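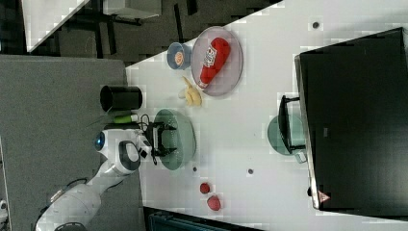 Aurora Pinheiro had promised her aunt Conceição a proper supper, and she had promised it in November, when winter still seemed like something that happened to other people. Now the snow was up to the mailbox, the bus from Brirkik had stopped running, and Conceição Barreto had come anyway, on foot from the station, with a hat pulled down over her ears and a jar of quince jam under each arm.

"You walked?" said Aurora.

"I strolled," said her aunt, who was 79 if you believed her passport and younger if you believed her, and she went straight through to look in the pantry.

Well, there was rice, and there were onions, and there was the end of a good cheese that Grigore Bucur from upstairs had left when he borrowed the ladder. Conceição looked all of it over kindly, the way she used to look over Aurora's school reports, and asked for an apron.
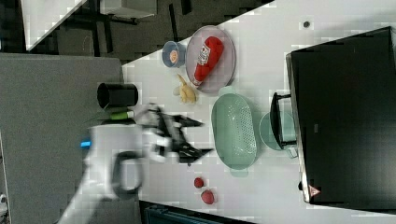 *Ketchup, ginger and a small blue bowl.*

They cooked the way they always had, bumping elbows and talking over each other, and the story that came out over the onions was the one about the ferry to Itine, which Aurora had heard every winter of her life and which had never once gone the same way. This time there was a goat on board. This time the captain had proposed (to Conceição, not the goat) and she had told him she would think about it.

"And did you?" Aurora asked.

"Oh, for years," said her aunt, and tasted the rice, and reached for the salt.

At eight Grigore knocked to return the ladder, snow all over his shoulders, and he was handed a plate before he could get his boots off.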